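Workshop Notes: the cord sorter gets its hands

The February bench nights have been busy, and the project getting the most foot traffic is the one Leif Riis and I have been picking away at since the fall. We call it Goltari, for no better reason than that it was already written on the notebook. The goal is modest. We want two robot arms, side by side at one table, to pick up a bundled power cord, put it in a box, take it out again, and do it enough times in a row that we can go make coffee. We are not there yet, but we are so much closer than we were at the last newsletter, and I've been looking forward to writing this one!

If you've never tried to get a machine to handle cable, let me tell you what a wonderful headache it is. A block is a block. You teach the arm where it is and how wide it is and you are pretty much done. A cord has a new shape every time you put it down. The loops slump, the plug end swings around and points at the wall, and the tie in the middle slides toward one end so the whole bundle hangs crooked when you lift it. Leif spent an entire evening just dropping the same cord on the table from the same height and sketching how it landed, and no two of the sketches match. He has pinned them up by the sink if you want a look.

The grippers are Bundgaard fingers, the plain parallel kind, and we've added pads that we cut ourselves on the band saw. Version one of the pads was too smooth, and version two had such deep grooves that the cord got stuck in them and came along for the ride when the fingers opened. (I laughed a lot. Leif laughed less, he'd cut them.) Version three has a shallow step near the tip and a softer face, and it holds a bundle without squeezing the life out of it. Two screws per bracket, a dab of thread locker, and so far they've stayed put.

We moved the cameras too. They used to look down from a pole, which worked fine right up until an arm reached in and blocked the view of the exact thing we cared about. Now they ride down at the wrists, so we get the fingers and whatever is between them in the same shot.

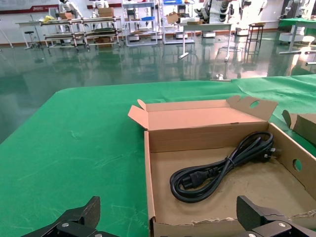 Cord, box and green cloth, as the wrist cameras get them.
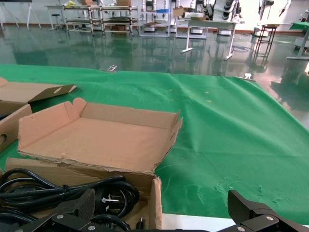 The move to the wrist changed how we practice. One of us steers the arms by hand from the leader rig while the other watches the screen and calls out when a finger is about to catch a flap. We keep every good run and throw out the ones where somebody sneezed. At last count we had 348 keepers, which sounds like a lot until you find out how many of them are Leif doing the same easy pick from the left side. So the rule now is that you have to move the box and re-drop the cord between runs, even when you're tired and the last one was perfect.

The boxes deserve a word. We use whatever shallow cardboard comes through the door, and I've grown very fond of it. It's light, so you know right away when a finger bumps it, and when the arm does something silly the box takes the damage instead of the gripper. We started out with a nice rigid plastic tray and bent a finger mount on the second night. If you have flat mailers or shoe-box-size cartons at home, please bring them in and leave them under the coat hooks. Torn ones are fine.

On the software side, we train on the shop's old desktop, which needs 11 hours for a full pass and heats that corner of the room nicely while it does. We start it at 10 at night and come back to it the next day. The first model reached for the cord with tremendous confidence and closed on thin air, a finger's width too high, every single time. That one was my fault. I had measured the wrist offset with the old pads on and never changed the number. With the right value in, it started making contact that same afternoon, and I may have shouted loud enough to startle the people over at the lathe. Sorry about that!

As of this week, out of 51 tries with the cord inside the box, we got a clean lift on a little more than half. The misses are nearly all the same kind. The fingers go for the plug end, where there's less to hold, and the bundle rolls out. What we want is for the arm to go for the middle, near the tie, and I think more practice runs with the plug turned every which way will get us most of the distance. Leif thinks we should try a wider pad. We have agreed to do both and see whose idea looks better by spring.

Next up is the handoff, where one arm holds the box steady while the other works. We'll need a better clamp for the second arm's base, because the one we have creeps when both arms move together. Bolwood has offered us an offcut of thick birch for a new mounting board, and if anyone has time to help drill it, I'd love the company. Vedow cable chain is on order for the wiring, which is currently held up with tape and hope.

Come by and have a go at the leader arms. They take a few minutes to get used to (your elbows will want to help, tell them no) and after that it's hard to stop. Kids are welcome with a grown-up, hair tied back, and please leave the red button where you can reach it. We're usually at it from seven in the evening, and the kettle is on.

Esben Thoroddsen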